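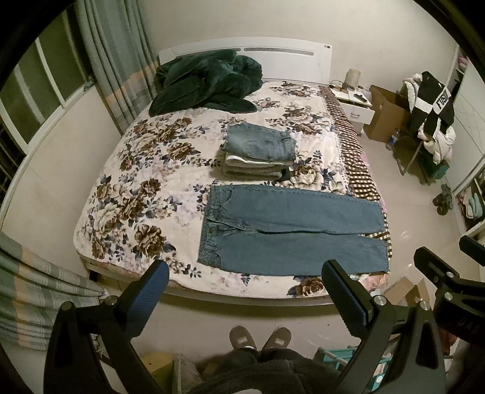 Vortragsabend zur Großen Hungersnot, Thema Auswanderung - wer fährt hin?
flurkau_susi
Beiträge: 77
Hallo zusammen, im September macht der Irland-Kreis in Flurkau wieder einen Abend, diesmal Große Hungersnot und die Auswanderung nach Kanada und in die USA. Es spricht Fionnuala Gallagher, danach Gespräch, 19 Uhr, Saal der alten Schule. Vortrag auf Englisch, Handzettel auf Deutsch soll es geben. Ich fahr auf jeden Fall und bleib über Nacht, Jeans liegt schon ausgebreitet auf der Blumendecke, die andere gefaltet oben auf dem Stapel, kann mich wieder nicht entscheiden. Pulli muss auch mit, im Saal zieht es immer. Wer kommt noch? Und weiß jemand ob man sich anmelden muss? Auf dem Aushang steht nix.

torfstecher
Anmelden ja, per Mail an den Kreis. 40 Plätze, letztes Jahr standen welche an der Wand.
Ich überlege noch. Der letzte Vortrag war mir ehrlich gesagt zu brav. Kartoffelfäule kommt, alle arm, alle aufs Schiff, fertig. Kein Wort über die Getreideausfuhr. Die Schiffe mit Hafer und Butter sind doch weiter nach England gegangen, während die Leute verhungert sind. Wenn das wieder fehlt spar ich mir die Fahrt.

Umus
@torfstecher kam letztes Mal durchaus vor, da warst du wohl schon beim Buffet ;-)
Und so einfach ist die Sache mit der Ausfuhr auch nicht. 1847 wurde deutlich mehr Getreide eingeführt als ausgeführt, vor allem Mais. Das Problem war der Winter davor, da kam die Einfuhr zu spät, und dass die Leute kein Geld hatten. Da hilft dir ein voller Speicher im Hafen wenig.

torfstecher
Jaja, der Markt war schuld. Und wer hat den Markt laufen lassen? Die Regierung in London, und zwar mit Ansage. Peel hat wenigstens noch Mais gekauft, Russell dann erstmal auf öffentliche Arbeiten gesetzt. Straßen bauen lassen mit leerem Magen. Das gehört in so einen Vortrag rein und zwar vorne.

Umus
Hab ich auch nirgends bestritten. Ich sag nur, "die haben alles ausgeführt" stimmt so nicht. Wer das behauptet macht es der Gegenseite leicht.

flurkau_susi
Leute, Thema ist Auswanderung. Danke für die Anmeldeinfo, Mail ist raus.

mareike_v
Ich komm, aber nur wenn mich jemand ab Bahnhof mitnimmt. Letzter Bus fährt vor Ende, war schon immer so.
Frage an die die sich auskennen: mein Urururgroßvater ist angeblich 1848 über Liverpool nach Quebec, Nachname Ó Súilleabháin, in der Schiffsliste finde ich aber nur Sullivan und davon gefühlt alle. Kann man Frau Gallagher sowas fragen oder ist das peinlich?

flurkau_susi
Ich kann dich abholen, schreib PN. Hab noch einen Platz, Mareike vorne, hinten liegen meine Bücher fürs Tauschregal.

vikby
Zu den Namen: vergiss die irische Schreibweise in Schiffslisten. Hat da so gut wie keiner eingetragen, die Schreiber waren Engländer und haben nach Gehör geschrieben. Sullivan, Sulivan, O'Sullivan, alles durchprobieren, auch Swillivan schon gesehn. Besser als der Name ist die Pfarrei. Weißt du die? Taufregister auf der irischen Seite sind zum großen Teil online einsehbar, aber im Westen fangen viele erst spät an, manche nach der Hungersnot.
Und Vorsicht bei 1848 Quebec. Für Einreise nach Kanada gibts vor 1865 keine vollständigen Passagierlisten. Was hast du denn da für eine Liste?

mareike_v
Oh. Ein Ausdruck von meiner Großtante, ohne Quelle. Oben steht nur "Passengers". Pfarrei weiß ich nicht, nur Grafschaft Kerry.

vikby
Kerry und Sullivan, na viel Spaß. Nimm den Ausdruck mit, guck ich mir an. Könnte auch eine Liste aus New York sein, die sind für die Zeit viel besser. Viele sind über Quebec rein und dann runter in die Staaten, aber umgekehrt gabs das eben auch.

torfstecher
Und Grosse Île nicht vergessen. 1847 lagen da die Schiffe hintereinander im Strom, Typhus an Bord, tausende auf der Insel begraben. Kommt hoffentlich vor.

Hannes K.
Ich war bei dem Abend im März mit Tomás Rafferty, da ging es um Briefe von Auswanderern. Das war richtig gut, der hat einfach vorgelesen. 12 Briefe, zwischendurch zwei Sätze dazu und weiter. Hätte ich mir wieder gewünscht statt Folien. Gallagher kenn ich nicht.

flurkau_susi
Rafferty kommt auch, macht die Übersetzung bei den Fragen. Also @mareike_v du kannst auch deutsch fragen, gar nicht peinlich.

Umus
Was kostet es diesmal?

flurkau_susi
8 Euro, ermäßigt weiß ich nicht. Tee ist dabei.

Hannes K.
8?? War doch immer frei mit Spendenkorb. Finde ich nicht gut, da kommen die Schüler nicht mehr. Vom Gymnasium waren im März bestimmt einige da.

torfstecher
Der Saal kostet halt jetzt Miete. Und die Frau reist an. Irgendwer muss es zahlen, im Korb lagen doch nur Münzen.

Hannes K.
Dann Schüler frei und der Rest zahlt. Ich schreib dem Kreis mal.

Umus
+1 für Schüler frei.
Noch was zum Lesen für die Zugfahrt, falls wer mag: die Debatte ob man "Hungersnot" überhaupt sagen soll. Im Irischen meist An Gorta Mór, der große Hunger. Manche lehnen famine ab weil ja Lebensmittel im Land waren. Da sind torfstecher und ich wahrscheinlich sogar mal einer Meinung, dass der Punkt was hat.

torfstecher
Das ich das noch erlebe.
Gut, ich komm. Frag aber nach der Ausfuhr.

vikby
Frag lieber nach der Gregory-Klausel, die kennt hier kaum wer. Wer mehr als einen Viertel Acre Land hatte, bekam keine öffentliche Hilfe, musste also erst den Boden abgeben. Danach blieb vielen nur Armenhaus oder Schiff, wenn das Geld für die Überfahrt da war. Oder der Grundherr hat gezahlt, um die Leute los zu sein.

mareike_v
Das wusste ich alles nicht. Bei uns hieß es immer nur, der ist halt nach Amerika.
@flurkau_susi PN ist raus, mein Zug ist 18:12 da, reicht das?

flurkau_susi
Reicht locker. Steh vorm Haupteingang. Nachtrag für alle: Antwort vom Kreis ist da, Plätze gibts noch, Einlass halbe Stunde vorher. Schülerfrage wird "besprochen". Wer Bücher zum Tauschen hat bitte mitbringen, aber keine Reiseführer mehr.

Hannes K.
Hab angemeldet, zwei Personen. Bring einen Karton mit, sind auch zwei Reiseführer drin, sorry.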